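Prüfleitfaden für mobile Manipulatoren im Haushalt geht in die zweite Runde

Plarnitz. Der Arbeitskreis Haushaltsrobotik hat im Dezember die überarbeitete Fassung seines Leitfadens zur Durchführung von Sortier- und Greifversuchen vorgelegt. Das Dokument umfasst 22 Seiten und ersetzt den Entwurf aus dem Frühjahr. Es richtet sich an Prüflabore und Entwicklungsabteilungen, die humanoide und andere mobile Manipulatoren in nachgebildeten Wohnräumen betreiben. Rechtlich bindend ist der Text nicht. Er beschreibt Mindestanforderungen an Aufbau, Kennzeichnung, Personenschutz und Protokollierung und verweist für Grenzwerte auf die jeweils einschlägigen Sicherheitsnormen.

Gegenüber dem Entwurf wurden vor allem die Abschnitte zur Leitungsführung und zur Beschriftung der Zielbehälter neu gefasst. Für angebundene Systeme gilt nun, dass Versorgungs- und Sicherungsleitungen nach Möglichkeit von oben zuzuführen sind. Am Boden verlaufende Leitungen bleiben zulässig, müssen aber im Aufstellplan mit Verlauf und Länge eingetragen und vor jeder Versuchsreihe auf freie Lage geprüft werden. Der Schwenkbereich beider Arme ist auch dann freizuhalten, wenn die Aufgabe nur einen Arm erfordert.

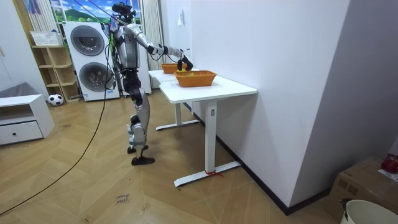

Humanoider Roboter mit Leitungszuführung nach oben beim Griff in einen Korb, Versuchsraum mit Wohnungseinrichtung.

Abschnitt 4 behandelt die Einrichtung des Raums. Möbel, Haushaltsgeräte und Vorhänge sollen der späteren Einsatzumgebung entsprechen und während einer Versuchsreihe nicht umgestellt werden. Lose Gegenstände auf dem Boden sind entweder zu entfernen oder als Teil der Umgebung zu dokumentieren. Der Entwurf hatte eine vollständig geräumte Bodenfläche verlangt. Mehrere Labore wandten in der Anhörung ein, dass damit gerade diejenigen Bedingungen entfallen, unter denen ein Haushaltsroboter später arbeiten muss. Die neue Fassung unterscheidet deshalb zwischen dem Fahr- oder Gehbereich, in dem nur dokumentierte Gegenstände liegen dürfen, und der übrigen Raumfläche.

Für gehende Systeme kommt eine Vorgabe zur Standfläche hinzu. Der Bodenbelag ist nach Material und Verlegeart anzugeben, Fugen und Übergänge sind zu vermerken. Tische müssen gegen Verschieben gesichert oder so schwer sein, dass ein unbeabsichtigter Kontakt des Arms ihre Lage nicht verändert. Höhenverstellbare Tische sind vor Beginn auf ein festes Maß einzustellen; das Maß gehört ins Protokoll. Werden zwei Tische aneinandergestellt, ist der Höhenversatz an der Stoßkante zu messen. Zulässig sind 2 mm.

Den größten Umfang nimmt Abschnitt 6 zu Sortieraufgaben ein. Jeder Zielbehälter erhält eine Beschriftung, die auf der Arbeitsfläche befestigt wird und den Behälter eindeutig bezeichnet. Handschriftliche Schilder sind erlaubt, sofern sie aus der Kameraperspektive des Systems lesbar bleiben. Die Lesbarkeit ist mit einem Standbild der Kopfkamera zu belegen. Verdeckt der Arm ein Schild während der Bewegung, gilt das nicht als Mangel des Aufbaus, es ist jedoch im Protokoll zu vermerken, da verdeckte Beschriftungen die Auswertung der Fehlzuordnungen beeinflussen können.

Die Bezeichnungen selbst müssen Gegenstandsklassen benennen, etwa Obst oder Büromaterial. Reine Farb- oder Positionsangaben sind nur noch für Kalibrierfahrten vorgesehen. Gegenstände, die sich keiner Klasse zuordnen lassen, dürfen in einer Versuchsreihe vorkommen, wenn das erwartete Verhalten des Systems vorab schriftlich festgelegt wurde. Fehlt diese Festlegung, ist der betreffende Durchgang nicht wertbar.

Auch die Bewertung einzelner Griffe wurde präzisiert. Ein Griff beginnt mit der Annäherung der Finger an das Objekt und endet mit dessen Ablage im Zielbehälter. Wird der Greifer geöffnet, neu ausgerichtet und wieder geschlossen, zählt das als zweiter Versuch am selben Objekt. Der Leitfaden lässt höchstens 5 Versuche je Objekt zu, danach ist der Durchgang abzubrechen und als Fehlgriff zu werten. Bei druckempfindlichen Objekten wie Früchten ist außerdem der Zustand vor und nach dem Griff festzuhalten. Kunststoffattrappen sind zulässig, im Ergebnisbericht aber getrennt auszuweisen.

Grundlage der Überarbeitung war ein Ringversuch mit 3.690 gewerteten Griffen, an dem sich unter anderem die Labore Truvitska und Nishad beteiligt haben. Abweichungen zwischen den Häusern gingen nach Angaben des Arbeitskreises überwiegend auf unterschiedliche Zählweisen bei Wiederholungsgriffen zurück. Unterschiede in der Hardware spielten eine geringere Rolle. Die Rohdaten sollen den beteiligten Stellen über die Plattform Wedeo zugänglich gemacht werden, eine Veröffentlichung ist vorerst nicht geplant.
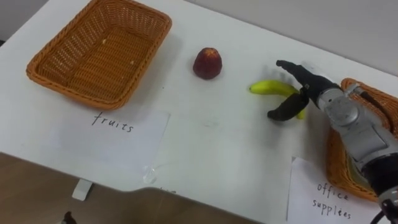

Raelene Hapeta hält die neue Zählregel für richtig, sieht aber eine Lücke bei der Objektlage. Wer die Gegenstände vor jedem Durchgang von Hand ausrichte, komme auf deutlich bessere Quoten als ein Labor, das sie zufällig verteile, und beide könnten sich nach dem jetzigen Wortlaut auf denselben Abschnitt berufen. Sie fordert eine verbindliche Angabe des Ablageverfahrens auf dem Deckblatt des Protokolls. Außerdem müsse der Abstand zwischen Objekt und Zielbehälter erfasst werden, sonst seien Taktzeiten nicht vergleichbar.

Toivo Mäkelä verwies für den Arbeitskreis darauf, dass ein entsprechender Absatz vorgelegen habe, in der Abstimmung jedoch zurückgestellt worden sei. Strittig war, ob eine zufällige Verteilung durch Würfeltabelle, Software oder freies Auslegen hergestellt werden soll. Der Punkt steht auf der Liste für die nächste Sitzung, ebenso die Behandlung zweiarmiger Griffe, zu denen der Leitfaden bislang keine Zählregel enthält.

Zum Personenschutz bleibt es im Wesentlichen bei den Vorgaben des Entwurfs. Während der Bewegung hält sich niemand im Schwenkbereich auf. Die Nachbestückung der Tische erfolgt ausschließlich im gesicherten Halt. Der Not-Halt ist arbeitstäglich vor dem ersten Durchgang zu prüfen, nach jedem Wechsel des Endeffektors ein weiteres Mal. Neu ist die Pflicht, die aufsichtführende Person namentlich im Protokoll zu nennen.

Stellungnahmen nimmt Nhyira Gyamfi für die Geschäftsstelle in Plarnitz entgegen. Einzureichen sind sie in Textform unter Angabe der Abschnittsnummer. Protokollvordrucke nach dem alten Entwurf können für laufende Versuchsreihen weiterverwendet werden, sofern die Zählweise bei Wiederholungsgriffen handschriftlich ergänzt wird. Für neu begonnene Reihen gilt ausschließlich der überarbeitete Vordruck aus Anhang B.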